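I moved to Custham in September with two suitcases and a box of kitchen things, and for the first month I ate most of my meals standing up. The apartment came with a stove, a fridge and nothing else. I had planned to buy furniture the first weekend. Then I saw what new furniture costs and started looking at used listings in the evenings.

This post is mostly about the table, plus a few things I learned about renting in a small town after fifteen years in a big one.

## The rent and the landlord

The rent is 800 a month, heat included. My last place was more than that for one room and a shared laundry. The landlord is Eino Väisänen, who lives downstairs and fixes things himself. He took two weeks to get to the kitchen faucet and then replaced the whole thing, along with the valve under the sink, and left the old parts on the counter so I could see what had been wrong with them.

He doesn't use email. If I need something I write it on paper and put it in his mailbox. I've gotten used to it. I put a note in last week about the bedroom window, which sticks, and he came up the same evening with a candle stub and rubbed it along the track. It still sticks a little.

## Getting around

I sold my car before the move. The bus to Silley runs once an hour until 7 p.m. and then stops, so anything in the evening means walking or asking for a ride. Silley has the bigger grocery store and the hardware store. Custham has a bakery, a pharmacy and a gas station that sells milk.

I walk to work, which takes 25 minutes if I cut behind the school. Tyyne Toivonen at the office gave me a pair of ice cleats that no longer fit her boots. So far I've only worn them in the hallway to see how they go on.

## The table

I looked at used tables for three weeks. Most were too big. A few were the right size but had glass tops, and I didn't want glass. One seller in Silley stopped answering after I asked for the leg measurements.

In the end I bought one from Arvid Sandberg, two streets over, who was clearing out his late aunt's house. He wanted 101 for it. I asked if the extra dollar was a mistake and he said no. I paid it. We carried it over between us in the rain with a shower curtain tied across the top, and had to take the legs off to get it around the landing.

It has a white top with a thin wood edge. I was worried about white because of coffee, but a damp cloth with some dish soap has handled everything up to now. Beet juice took two tries. I don't use the scrubbing side of the sponge on it, and I put a cork mat down for pots.

I eat on it, pay bills on it, and do most of my sorting and mending there too. It's the only large flat surface I own.
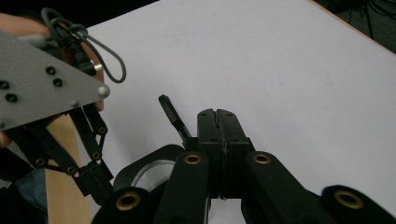 ## What's still missing

Chairs, mainly. I have one, a folding chair from the hardware store, and it's an inch too low for the table. Niilo Halonen says he has two in his shed that I can have if I glue the rungs. I'll go look at them once the path is clear.

I also need a lamp for the corner by the stove and some kind of shelf for the hallway. The shelf will have to be narrow, as the front door opens inward and takes up most of the space. I measured it again this morning and got a different number than last time, so I'll be measuring it once more before I buy anything.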